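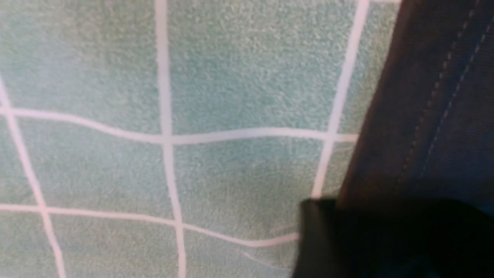 FOR IMMEDIATE RELEASE
Wednesday, January 27, 2021

Mowat publishes Stastuler, a free good-practice guide for robots that handle clothes

Hi, I'm Joyce Temba, and I look after the garment bench at Mowat. For a long time I kept a pile of sticky notes on how we wanted our two-arm table set up, who could touch what, and what had to be written down at the end of a run. Today that pile goes out into the world as a proper guide. It's called Stastuler, it runs to 62 pages, and anybody can download it, print it, mark it up and send it back to us with rude comments in the margin.

I should say up front that Stastuler is a good-practice guide. It sits underneath whatever safety rules apply where you work and doesn't replace any of them. If your site rules are stricter than ours, follow your site rules.

We started in August, when Venkatesh Pai from Wavby came over to compare notes and we found that his people and mine used the word "flat" for two completely different things. (His crew allowed wrinkles. Mine argued about wrinkles all through lunch.) We'd been swapping results for months without noticing! So we sat down and began a list of terms, and the list grew into chapters, and then Dineo Jacobs at Flistier asked if she could join in, and she brought a much better list than ours.

The draft collected 119 comments from the three companies. I read every one of them and answered 111. The other eight are still open, mostly to do with thick knitwear, and they're printed at the back so you can see what we haven't settled.

What the guide asks you to do

There are 77 numbered rules. I won't go through them all, but these are the ones people ask me about most.

Rule 4. Put the garment on a surface with a printed grid, and use the same cloth for the whole session. Smooth the cloth before the first garment. A grid line that wanders is worth a line in the log.

Rule 9. Write down which way the neckline points before either arm moves. Left, right, near or far – pick one of the four words and don't make up a fifth. We did, and "sort of diagonal" is in our old logs more often than I'd like.

Rule 15. Look at every cable that hangs over the work. Move each arm slowly through its full reach with no garment on the table, and watch for a loop that could catch on a collar or a cuff. Do it again any time a cable has been unplugged.
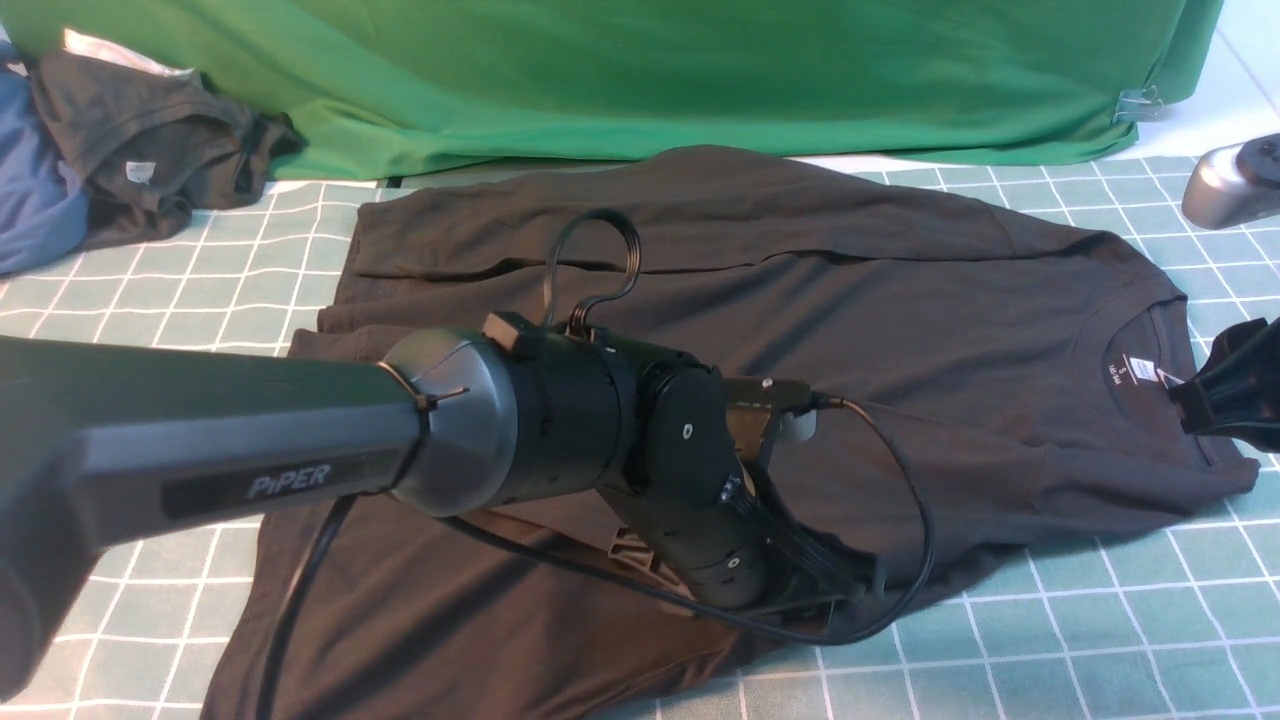 Rule 16. When both arms can reach the same garment, name the one that's allowed to hold and the one that's allowed to move. Swapping roles halfway is fine as long as the swap is in the log.

Rule 22. Keep hands off the table while the arms are powered. If a sleeve slides over the edge, stop, tuck it back, and start that garment again from the beginning.

Rule 31. Waiting garments go in one place on the table, outside the path of both arms, and they stay there until it's their turn.

Rule 40. Note labels, tags and strings. A care label is part of the garment. A hang tag gets its own entry, and so does its string. Dineo fought hard for this one and she was right.
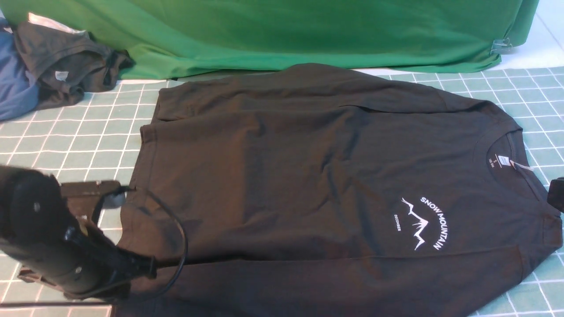

A size S sweatshirt with its hang tag at the collar, on the garment bench.

What people who tried it told us

Venkatesh sent me a note after his first week with the draft: "The neckline rule annoyed everybody on Monday and now they tell me off if I skip it. I'd like the cable check to be shorter, but I'm not going to stop doing it."

Leonidas Theodorakopoulos, who runs night shifts at Flistier, was blunter. "I wanted one page on the wall and you gave me a book," he wrote. Fair enough – so there's a one-page version now, with the stop rules in large type, and it comes in the same download.

Sepehr Alipour on my own team did the drawings and the log sheets. The log sheets can be changed as much as you like. Please leave the rule numbers alone, though, or we'll never be able to compare anything again.

Getting a copy

Stastuler is free from Mowat, Wavby and Flistier, and you don't have to register. Comments on the knitwear questions are very welcome, especially if you work with heavy ribbing.

Press contact: Joyce Temba, garment bench, Mowat. Sepehr Alipour can answer questions about the log sheets and the drawings.

ENDS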